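I've been drinking gin for most of my adult life and writing about it for less of that, and I'd like to make a case for the boring part of the bottle. I mean the water.

Every gin label I pick up these days wants to tell me about botanicals. Twelve of them, hand picked, one from a hillside I've never heard of. Fine! I like botanicals. But more than half of what's in that bottle is water, and the label gives it one line if it gives it anything. Usually that line says "pure," and then we're back to the juniper.

I started chewing on this after a long afternoon in Judville with Kumaresan Varghese, who makes gin at Wakotska. I'd gone to ask him about his still (I always ask about the still, it's a reflex) and he kept dragging me back to the tank where he cuts the spirit down to bottle strength. He does it slowly. He adds a little water, lets it sit overnight, adds a little more, and takes 9 days to get where most people get in one. I asked whether anyone could taste the difference and he poured me two glasses and went off to answer the phone.

I could taste it. The fast one was sharper at the front and sort of fell apart, like a sentence where the speaker forgot what they were saying. The slow one held on. Now, I knew what I was supposed to find, so take that for what it's worth. I also got them mixed up the second time I tried, and had to ask which was which. But I've gone back to those two glasses in my head a lot more often than I've gone back to any fancy citrus peel.

The argument on the other side is a decent one, and I heard it from Aivar Jankauskaitė, who blends for Kandasamy and has a much better nose than I do. Aivar thinks slow cutting is mostly theater. Get your water clean, get your proof right, let the whole batch rest for a while before bottling, and you end up in the same place with a lot less fuss. "You're paying for his patience," I was told, "and you can't drink patience." I laughed, and then I was annoyed about it the whole drive home.

Maybe the resting matters more than the cutting. I'd buy that. What I won't buy is the idea that it doesn't matter enough to mention. If you tell me where your coriander grew, you can tell me whether your water came from a well or a city main, what you took out of it, and how long the gin sat before somebody put a cork in it. Bakers talk about water. Brewers won't shut up about it. Gin people put a mountain stream on the label and change the subject.

And the mountain stream bugs me, because a lot of distillers strip their water down to almost nothing before it goes near the spirit. There are good reasons for doing that - minerals can turn a clear gin hazy, and nobody wants to send back a pallet of haze. But once you've pulled everything out, the stream is a story. I don't mind a story. I mind paying five dollars extra for it.

The bottle that got me going on this again was a navy-strength gin from Grerham, a tiny outfit, and I was only the owner of bottle number 107. On the back, in very small type, it says the water is from the town supply, filtered, and that the batch rested for five weeks. No stream, no hillside. I bought it for that label alone, which I realize makes me exactly as gullible as the hillside people, just in a different aisle.

It's good, by the way. Heavy on the juniper, a bit oily, nice with only ice and a strip of lemon. Add water a teaspoon at a time and you'll hit a spot where the whole thing opens up and smells like a wet pine board, and then one teaspoon later it's gone flat on you. Try it with whatever you've got at home. Use a glass you like, go slower than feels reasonable, and write down where you stopped, which I never do and always regret.

Kumaresan has promised me a bottle of the same batch cut both ways, ready in November. I'm going to make Aivar taste them blind, and I'll pay for lunch if I lose.
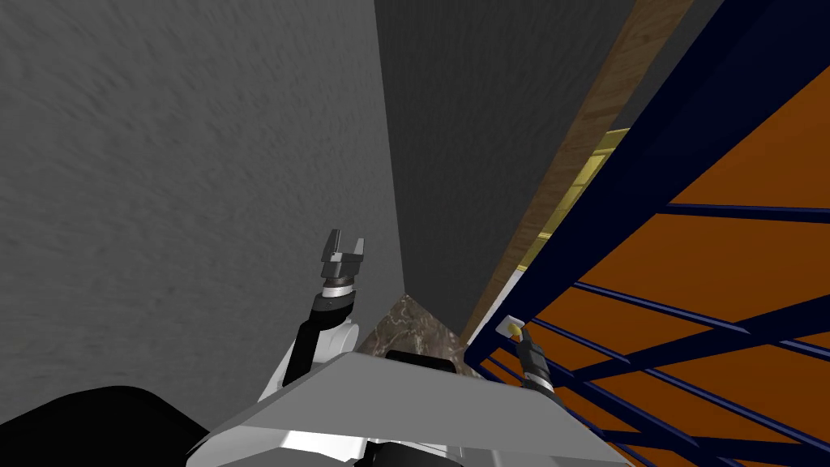 Lunch will be somewhere cheap, just in case.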